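May, 3:40 pm – sorting bench, cont.

Picked up where I left off on the Kistside drawers. Bottom two are done, top one is still a mess. Label on the side says 3866, which doesn't match anything on the Dratitz sheet, so I left it on and wrote the new number under it in pencil. Don't peel the old one yet please.

Threw out 27 dried up markers. Kept the caps for no good reason.

Horkach order still not in. Was hoping to have the deeper bins by now, so it's the little plastic ones until then. They're fine for small stuff, the holes let the dust fall thru, but anything with a point on it pokes out the side and snags your sleeve. 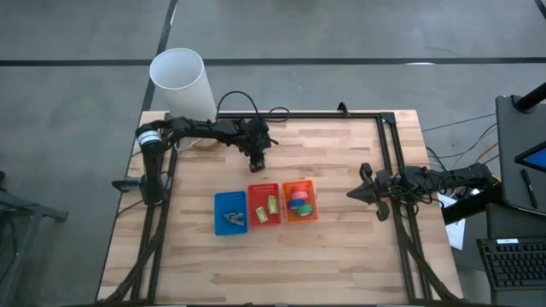 Color system, try number two. Last time we went by size and it lasted maybe a week. Going by kind now – blue for the metal bits, orange for tape, red for whatever doesn't have a home yet. Pink, dark blue and green tape are in the orange one and three rolls is a snug fit, so I'd call that full. Blue needs another pass, the metal is all in a tangle at one end and will have to be picked apart by hand. Red has only the two yellow-green pieces in it and I'd like it to stay that empty.

To do:

- lids?? check if the Price ones fit, I think they are a hair too wide
- second blue bin for the overflow, 40 mm deep at least
- tape over the splintery spot on drawer 2
- oil the bench top before summer, it's been drinking it up
- move the old 1945 catalog somewhere dry, spine is going

Stopped at 5:15. Top drawer tomorow, start from the left side – the right is only screws and can wait.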